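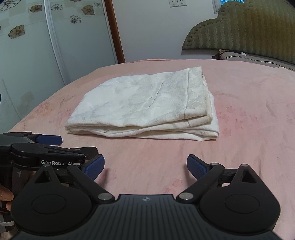
Figure 1. Folded white cloth with a faint woven floral pattern, on a pale pink printed sheet.

3.2 How families talk about linen

We had expected, when we first wrote to households in Clarkeck and Stukanlow in July, that people would mostly want to tell us about washing. They did, and at generous length, but what they kept drifting back to was the cupboard: who had filled it, which pieces were for guests, and which were too good to use at all (a surprisingly large group!). Of the 400 households we wrote to, 119 sent back the full questionnaire, and more than 5 of those added long letters of their own, which we read with great pleasure. White bedding with a woven pattern, of the general kind shown in Figure 1, was often described as "the good set," even where plainer sheets had cost more. Softer pieces, such as plush throws, were spoken of quite differently, as things to be grabbed and curled up under, and very few people could remember where they had come from.
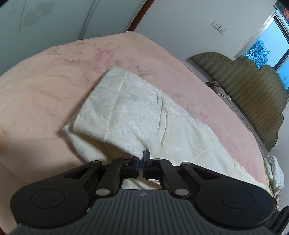
3.3 Inherited and bought pieces

Inherited linen was kept longer in both towns, and was mended more often.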